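搜索本列表存档　按主题　按作者　高级搜索

主题：Re: [玩具借阅] 散件归还与缺件登记，冬季之前想改一遍

各位好：

上周提到的缺件登记办法，我把自己的意见写在前面，Suha 的原信有些段落引在后面，逐条回。信比较长，只关心借期和押金的可以直接看后半部分。

先说现状。目前归还时的做法是借用人把整套交到柜台，柜台当面打开，按袋子里的清单核一遍，少了什么写在登记本上，借用人签字。办法本身没有大问题，麻烦出在执行上。周六上午归还的人集中，柜台前排着队，后面的孩子在闹，值班的人往往只看一眼袋子鼓不鼓，就放到架上去了。等下一家借走，回家打开，发现拼图少两块，或者游戏盘上的棋子少一颗，这时候已经说不清是哪一家少的。登记本上写的是后一家，后一家觉得冤枉，前一家根本不知道有这回事。

我翻了从春天到现在的登记本，把有争议的挑了出来，一共 27 条。其中多数是借走后三天以内报缺的。按常理，刚借回去就报缺，多半是借走之前已经少了。也就是说，归还时没有核出来的占了大头，真正在借用人家里丢的没有我们原来想的那么多。

所以我的第一个意见是，把核件从柜台前挪走。归还时只收，不核，整套放进“待核”架，由当天下午的人集中打开清点，核完再上借阅架。待核期间目录里显示“未上架”，别人借不到。缺件在核的时候发现，就记在刚还的那一家名下，当天发消息告诉对方。对方在家里找到了，下次带来即可，登记随即销掉。

好处是柜台快了，坏处是每套玩具要多压半天到一天。热门的几套会有人抱怨。我觉得可以接受。

第二个意见关于散件本身。我们现在对散件的分法太细。早年编目的人很认真，积木按颜色、按大小都分了号，清单上一行一行列着。可是积木这种东西，少一块红的，补一块蓝的，孩子照样玩。颗数有意义的是那种少一颗就玩不成的，比如棋子、拼图、带编号的卡片。我建议清单分成两类，一类叫“必全”，一类叫“可补”。必全的逐件核，可补的称重，重量差在允许范围内就算齐。

称重的办法我在家里用厨房秤试过几次，纯色的方块最好称，同一批做出来的差别很小。麻烦的是木头和塑料混放的那种，分量不一，只能分开装了再称。

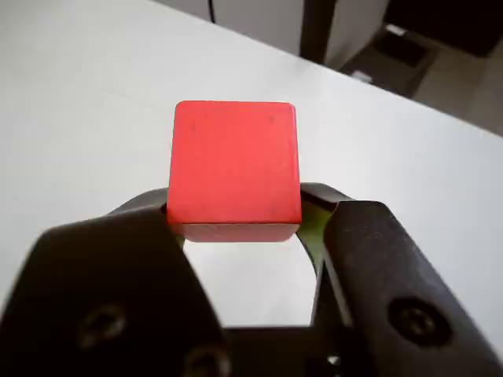 Suha Azar 在原信里写道：
> 我赞成把清单减短，但不太放心称重。有些家长会把别处的积木混进来，重量对得上，东西已经不是那一套了。尺寸不合的积木混进去，小的孩子会搭不稳，也可能有吞咽的危险。我宁可慢一点，还是用眼睛看。
>
> 另外我想问，补件从哪里来？如果每次缺件都按件去买，比买一套新的还贵。去年冬天为了补一套磁力片，写了三封信给厂家，最后寄来的颜色还是不对。

这两点都对。关于混入，我的想法是称重只用来决定要不要细看，并不代替看。称出来偏差大的，倒出来摊开核；称出来正常的，打开扫一眼，有没有明显不属于这一套的东西，看完就封袋。给三岁以下的那几套不进“可补”类，一律逐件看，尺寸小的不放。这一条写进规定，不留给当天值班的人自己判断。

关于补件，我查了 Jutgate 的目录，他们卖散装的木块和塑料方块，按袋卖，边长有两种，和我们手上多数套装里的大号合得上。一次进一袋，放在编目桌下面，谁核出缺了就从里面补，补完在卡片上记一笔。专用的棋子和卡片没有散件可买，只能等凑齐两套残的拼成一套。我手上现在就有这样的三套动物棋，合起来能出两套完整的，剩下的留作备件。

拼图我主张另外处理。缺一块的拼图不要下架，在盒盖上写明“缺一块”，标清楚位置，照样借。有的家长不介意，孩子也不介意。介意的人看到标记自然不拿。原来的做法是缺一块就下架，等找到再说，结果架子后面堆着一摞盒子，谁也没有再去找过。上个月我和两个人把那摞盒子打开看，有几盒缺的那一块就夹在另一盒里。

第三个意见是容器。清单再好，装的东西不行，回来还是乱的。我们现在用的主要是拉链袋和布袋。拉链袋的拉头坏得快，坏了以后家长拿橡皮筋捆，橡皮筋断了散一地。布袋结实，可是看不见里面，核的时候必须倒出来。布袋还有个毛病，洗过以后缩水，原来正好装下的一套装不进去了，家长就把剩的几块另外塞在大衣口袋里带来，大衣挂上门口，人走了，积木也走了。

借用人里也有自己准备容器的。我去看过几家的做法，有用饼干盒的，有用奶粉罐的，也有买那种做成动物样子的塑料桶，孩子愿意往里放东西，收拾起来不用大人催。这一类对养成收拾的习惯有帮助，但是不适合我们架子上用，形状不规则，叠不起来，也没有平的面可以贴标签。
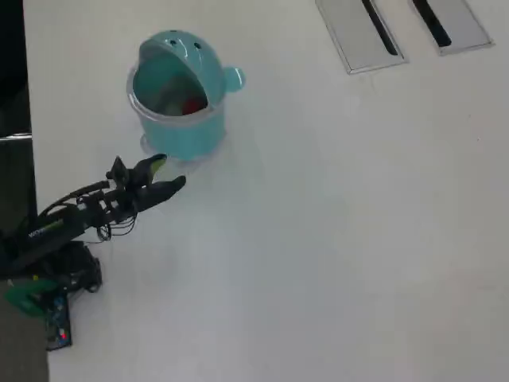 Venuvach 玩具借阅处　编目与收纳组

接着说容器。架子的隔板间距是固定的，每层放方盒最省地方。我比较过几种带盖的方盒，结论是透明、盖子和盒身分开、四面都平的最合用。盖子带铰链的不好，铰链总是先坏，坏了以后盖子合不严，盒子却还能用，扔了可惜，留着又漏。盖子分开的，丢了盖子可以单配。

标签贴在短的一面，不要贴在盖子上。盖子会换错，我们已经有过两次，积木的盖子盖在了磁力片上，柜台按盖子登记，目录里就乱了。标签内容只写四项：编号、名称、适合年龄、必全或可补。其余的放在盒内的卡片上。编号沿用 Lodero 里的编号，不要再另起一套，现在登记本和系统里各有一套编号，对起来很费时间。

说到 Lodero，顺便提一下目录的事。系统里一件玩具只有“在架”和“借出”两个状态，要加“待核”和“缺件可借”。我问过，状态名称可以自己加，但加了以后旧记录不会跟着变，需要有人手工过一遍。我愿意做，估计要两三个晚上。做的时候目录会停掉查询，希望大家定一个借的人少的日子。我倾向于放在月底盘点那天一起做，反正那天也不外借。

标签纸也快用完了。上次一卷 1,000 张，贴了两年多，有一部分受潮粘在一起，没法用。这次建议不要买那么大的卷，放在柜子里的时间太长。另外，潮的问题根子在那面北墙，夏天墙上出水，靠墙的一排架子要往外挪一掌宽，给后面留点空气。布玩具不要放在那一排，我已经把几只手偶挪到窗边了，有一只有霉味，洗过两次还是有，我拿回家再试一次，不行就注销。

清洁的事以前讨论过，这里只写几条，省得大家再翻存档：

塑料的，温水加一点洗洁精，冲净，摊在架子上晾，不要摞着。
木头的，不泡水，拧得很干的布擦一遍，通风处放着。
布的，进洗衣袋，低温洗，带发声件的先拆出来。
纸牌和拼图只擦，不洗。擦不掉的地方用橡皮。
电池类的，先取电池再擦，电池仓里有白色粉末的单独放，不要再上架。

晾干之前不要封盒。去年有一套浴室玩具就是没有干透便封了，打开的时候里面长了黑点，整套注销。

下面回 Suha 的第二部分。

> 关于押金，我认为还是应当保留，但可以分档。大件一档，小件一档。现在不管借什么都押一样的数，借一盒拼图的人觉得高，借厨房台的人又不在乎。还有就是缺件扣不扣押金，各人的做法不一致，有人扣，有人不扣，借用人之间会比。

分档我同意，两档就够，再多柜台记不住。扣不扣，我主张一律不扣。理由很简单，扣了钱，对方就觉得这件事了结了，不会再回去翻沙发底下。不扣，只在名下挂一条“待找”，挂着的时候可以照常借，同时挂到三条，就请他先把旧的处理一下再借新的。处理可以是找回来，也可以是买一件差不多的补上，也可以来帮我们核一次件。最后这一条我觉得最好，核过一次件的人，以后还回来的东西都整齐。

整套丢失或者损坏得不能再用的，另当别论，押金不退，差额不再追。

> 借期要不要延长？有几位反映两周太短，孩子刚玩熟就要还。

我看了一下借阅记录，续借的主要是大套的轨道和厨房类，小件很少有人续。所以我建议大套改成 21 天，小件不动，都可以续一次，有人预约的不能续。预约的人超过五天不来取，顺延给下一位。五天之前柜台要发一次提醒，现在全靠记性，有时候忘了，对方不知道轮到自己，等来了已经给了别人，这种情况今年出过几次，都不太愉快。

大套还有一个搬运的问题。厨房台和轨道箱，推婴儿车来的人一个人拿不走。Roman 路那边的老社区楼里没有电梯，几户人家合借一套，轮流放，到期由最后一家还。规定里没有写合借算不算数，我建议写上，登记时记一个主借人，其余的人名写在备注里，缺件记在主借人名下，他们之间怎么分自己商量。

再说一说捐赠。入冬前照例会有一批人把家里的旧玩具送来，11 月最多。去年收了将近 70 件，能上架的不到一半，其余的在走廊里放到了开春。我希望今年收的时候就挑，当面说清楚哪些收、哪些不收，请对方带回去。不收的大致是：毛绒类，缺主要部件的，带充电电池而没有充电器的，油漆有剥落的，软塑料发黏的，以及看不出年龄适用范围的小件。以前不好意思当面拒绝，收下来再处理，反而更费事，扔的时候心里也过意不去。

收下来的也不要马上上架，先过一遍清洁，再核件，写卡片，拍照，录进 Lodero，最后贴标签。次序不要颠倒。先贴标签再洗，标签就白贴了。拍照不用讲究，白的台面上拍一张能看清楚的就行，方便家长在目录里认。套装拍一张全的，里面有特别小的件，另拍一张近的。

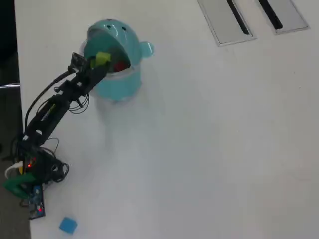

黄绿色方块与浅绿松石色翻盖收纳桶

目录里的照片目前缺得比较多，早期录的那一批几乎都没有。我的看法是不必专门补，每次归还核件的时候，看到没有照片的顺手拍一张，半年下来就差不多了。拍完直接传，不要攒在各人的手机里。之前有一批照片攒在一个人手机里，手机换了，照片也没有了，白拍。

照片的文件名就用编号，后面不要加说明。加了说明的，系统排序会乱，同一套的两张分在两处。

名称的写法也想统一一下。现在同一种东西，目录里有叫“积木”的，有叫“方块”的，有叫“搭建块”的，家长搜一个词只能搜出三分之一。我列了一张对照表，每种东西定一个主名，别的写法放在关键词栏里。颜色不进名称，写在卡片上。颜色的叫法各人差得很远，同一盒东西，有人说青，有人说绿，有人说蓝，争不出结果，也没有必要争。年龄写起始年龄，不写范围，写了范围，大一点的孩子家长就不借了，其实很多东西大孩子也喜欢。

对照表里拿不准的有几处，请大家看看：

“手偶”和“指偶”是分开还是合在一起？我倾向于分开，大小差得太多。
“过家家”算不算一个类？现在厨房、医生箱、工具箱都在里面，太杂。
“桌游”下面要不要再分合作类和对抗类？有家长问起过，说家里两个孩子一对抗就打架，想借合作的。
户外的沙滩玩具，冬天是收起来还是留在架上？去年收起来了，腾出一整层，可是有人想带去南方用，来问了几次。

以上几条如果没有反对，我就照着改。需要大家明确表态的只有三件事：归还时只收不核；缺件不扣押金，改挂“待找”；大套借期延长。其余的属于细节，边做边调。

“待核”架用哪一个，我看门后面那个三层的就可以，现在放的是旧杂志和几把坏伞，清掉即可。杂志有人要的话，这周内自己拿走。

还有一件小事，柜台那支笔又不见了，登记本旁边请不要再用铅笔写，铅笔字过几个月就糊了，我抄那 27 条的时候有几条只能靠猜。

Suha 问的值班表我没有改，还是原来那份，有要换的直接回信说。

祝好

编目与收纳组

回复本帖　转发　收藏 2　评论 5

同一主题的其他信件
Re: [玩具借阅] 拼图缺一块还借不借
[玩具借阅] 北墙返潮，布玩具先别放那一排
[玩具借阅] 登记本与 Lodero 编号对照
Re: Re: [玩具借阅] 押金分两档的具体数目
[玩具借阅] 磁力片散件，谁手上还有
[玩具借阅] 入冬捐赠接收说明（旧版）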